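Wed 2 September

Young workers in Gatchalian are feeling better about tech and jobs, mostly

I spent most of my morning with the new Branell jobs survey and a very large iced coffee, and I have to say the mood in it is sunnier than I was ready for! The survey went out to 3118 people under 30 in Gatchalian and the towns along the Trillow line, and the big question was a simple one: do you think the next few years of new technology will leave you with more job options, or fewer?

More, said 58 percent. Fewer, said 27 percent. The rest weren't sure, and I have a lot of sympathy for that last group (I change my own mind every time I update my phone).

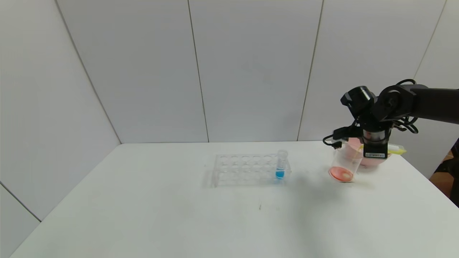 A clear test tube rack on a white tabletop.

What jumped out at me was how much the answer depended on whether people had been offered any training at work. Among those who'd had a course paid for by their employer in the past year, seven in ten were hopeful. Among those who hadn't, it was closer to half. I called the Branell press desk to ask if that was just bigger companies skewing things, and they told me the gap holds up in small shops too, though it gets narrower.

Retail and office support were the gloomy corners. People in those jobs were the most likely to say they expected to switch to a different line of work before they turned 35, and a lot of them wrote in the comments box that they'd happily retrain if the classes weren't all at two in the afternoon. Fair point! I looked up the fall schedule at the Gatchalian learning center and only 3 of the evening courses still have seats. 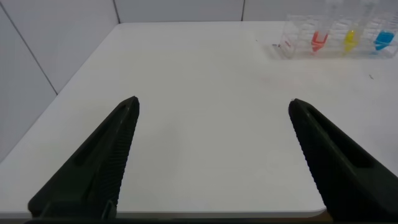 Gatchalian Weekly | Work & Money Desk

Now for the local angle. Mavent, which has its regional office out by the Trillow station, says it'll open 143 trainee places this month, and you don't need a degree for any of them. The places run for a year, they're paid, and there's a travel allowance for anybody coming in from the far end of the line. Applications open in the second half of September. I asked whether trainees get a job at the end of it and was told the company "hopes to keep most of them," so do read the contract before you sign anything.

The survey has a section on pay as well, and I'd go straight to that if you only have ten minutes. Hopeful or not, a big share of people said they'd turn down a better title if it meant a longer commute. I would too, having done the 6:40 train for four years.

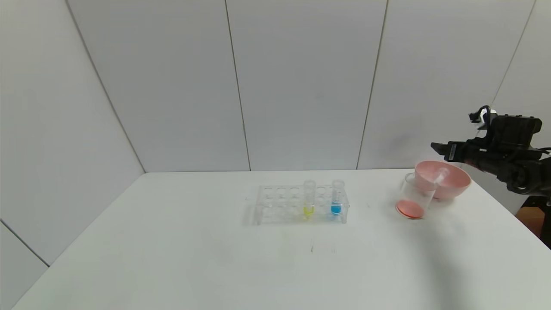
Yellow and blue liquids in two test tubes, with a cup and a pink bowl nearby.

One thing I wish they'd asked is who people go to for career advice. My hunch is older cousins and group chats, but it'd be nice to see a number on it. Branell says the next round goes out in the spring and that readers can suggest questions, so I've already sent mine in.

The full survey is free to read on the Branell site, and there are 100 printed copies at the Gatchalian library's front desk if you like paper. They're also putting on an evening talk there later this month, with time for questions after. I'll be the one near the back with the iced coffee, so come say hi.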